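Nistthorpe firm puts a price on its gripper habit

Ferska has opened Troncoso, a planning service for companies that want to buy handling equipment and would prefer to do the sums first. It begins taking bookings in February.

The service lends customers a pair of hand-held grippers and lets their own staff try the job before any arm is ordered. Trials run for 16 days in the customer's building or in Ferska's brick-walled workroom, where the storage cabinet has so far escaped every budget cut.

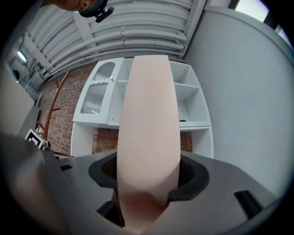 What it costs

A trial is priced per site and covers 2 grippers, spare pads and a written buying plan of no more than 30 pages. The first draft ran to 34, and four of those were about cable.

“People come to us with a figure already agreed and no idea what it's meant to pick up,” said Keerthana Warrier, head of planning at Ferska. “We'd like to meet them a month earlier — ideally before the figure has its own spreadsheet.”

The plan lists jaws, mounts, floor space and servicing as separate lines, so that finance teams can cross them out one at a time.

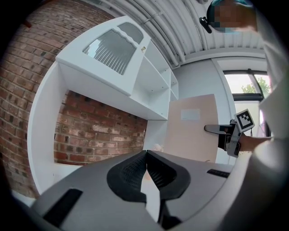 Hand-held grippers in use beside the shelving, with a beige cardboard panel against the white wall.

Husari, Ferska's repair arm, will service the loan kit. Existing customers can add a trial to their current contract.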